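How a Lever Works

A lever is a stiff bar that turns on a fixed point. The fixed point is called the fulcrum. The push or pull you put on the bar is the effort, and the thing you want to move is the load. Every lever has these three parts, even if they are hard to spot at first.

Think of a seesaw. The bar is the plank and the fulcrum is the post in the middle. If you sit on one end, you are the load. A friend on the other end supplies the effort.

Distance matters

Two riders of the same weight balance when they sit the same distance from the fulcrum. If one rider is heavier, that rider has to move closer to the middle. The rule is:

weight x distance on one side = weight x distance on the other side

Suppose a rider who weighs 50 pounds sits six feet from the fulcrum. Multiply the two numbers and you get 300. A rider who weighs 100 pounds must sit three feet away on the other side, because 100 times three is also 300. The plank has weight too, but if the fulcrum is in the middle, the two halves of the plank cancel out.

A long arm saves effort, but you pay for it in distance. To lift a heavy load one inch with a small push, your end of the bar must travel many inches.

Three classes of lever

Levers are sorted by which part is in the middle.

First class: the fulcrum is in the middle. Seesaws, crowbars and scissors belong here. Scissors are two levers that share one fulcrum, the screw.

Second class: the load is in the middle. In a wheelbarrow, the wheel is the fulcrum, the dirt is the load, and your hands lift at the far end.

Third class: the effort is in the middle. Tweezers and fishing rods are third class. They take more effort than the load weighs, but the far end moves farther and faster than your hand does.

Levers that throw

A catapult uses a lever for speed. The effort is large and moves a short way. The load is light and moves a long way in the same amount of time, so it leaves the arm fast.

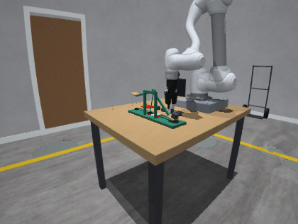 A small green catapult-like mechanism on a wooden table.

Some old catapults got their effort from twisted rope. Another kind, the trebuchet, used a falling weight. The weight hung on the short side of the beam, and the stone was on the long side, usually in a sling.

Try it: balance a ruler

You need a 12-inch ruler, a round pencil and some coins of the same kind.

1. Tape the pencil to a table so it cannot roll.
2. Lay the ruler across it at the 6-inch mark.
3. Put two coins in a stack, centered two inches from the pencil.
4. Put one coin on the other side. Slide it until the ruler balances.

The single coin should end up near four inches from the pencil. Write down your result and repeat with three coins against one.

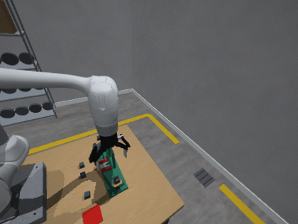
A long green board lying diagonally on a light wooden table.

A longer bar gives you more room to move the load, but it must be stiff. If it bends, part of your effort goes into bending it.

Words to know

Effort: the push or pull you supply.
Fulcrum: the point a lever turns on.
Load: the thing being moved.

Text by Upendo Koech. Checked by Rhodri Lewis.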